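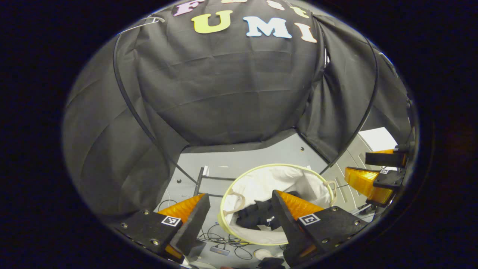

Subject: Re: [home-list] Hampers again (lined ones, and washing dark things)

Dear all,

Thank you to everyone who wrote back over the last couple of days, and especially to Recep, whose message I'm quoting here because I know a few of you get the digest and may have missed it.

Recep Yazıcı wrote:
> We're down to one bathroom until the end of February and the laundry is
> everywhere. I'd like a hamper with a cloth liner, the round kind, with
> handles, but my wife says a white liner is asking for trouble in a house
> where three of us wear black all week. Does the dye come off on it? And
> do the strap handles hold, or do they tear out the first time you fill
> the thing with towels? The one I've been looking at is the Pallow, but
> the shop also has one by Gezer for less.

Recep, I've had a white-lined hamper for 9 years (the same hamper, on its second liner), and I have plenty of black sweaters, so I feel I can speak to this one with some confidence! Dry black clothes have never left a mark on mine. Damp ones have. My son once dropped a brand new black hoodie in there straight from the rain, it sat overnight, and by morning there was a gray-blue patch the size of a saucer on the lining. It faded after two washes and I stopped noticing it after that, but if you like things spotless, hang anything wet over the tub for an hour first.

What I do like about a white lining is that you can see what's at the bottom. We had a dark one before, a present from my sister-in-law, and one black sock could live down there for a month. With the pale lining you glance in and there it is, and you also notice sooner when the liner itself needs washing. I do mine every 3 weeks or so with the towels, warm water, a scoop of Clirasel, and I put it back on while it's still a tiny bit damp so it stretches over the rim again. If you let it dry completely first you'll be wrestling with it, at least I was.

On handles: look at where the strap meets the side. If it's sewn through a doubled piece of cloth you'll be fine. If it's one line of stitching, go over it with heavy thread before you ever carry it anywhere. I did that on a Zollix we had at the cabin and it's still going up and down those stairs. I can't speak to the Pallow because I've never had my hands on one, and I've only seen the Gezer folded flat on a shelf, so perhaps somebody else can chime in there.

One more thing, and then I'll let you all get on with your evening. Please don't buy too big. A tall hamper sounds wonderful until it's full of jeans and you have to get it down to the washer, and the things at the bottom get so creased that you end up ironing what never needed ironing. We fill ours up to the rim and that makes one load, which suits us very well.

Let us know which one you settle on, Recep, and good luck with the bathroom. I hope the tile people turn up this time.

Warmly,
Erhan Coşkun

Recent messages on this list
Re: Getting candle wax out of a tablecloth
Drying rack for a narrow hallway
Re: Re: Clirasel, powder or liquid?
Moths in the wool drawer (long)
Wanted: spare lid for a Zollix bin
Older messages (285)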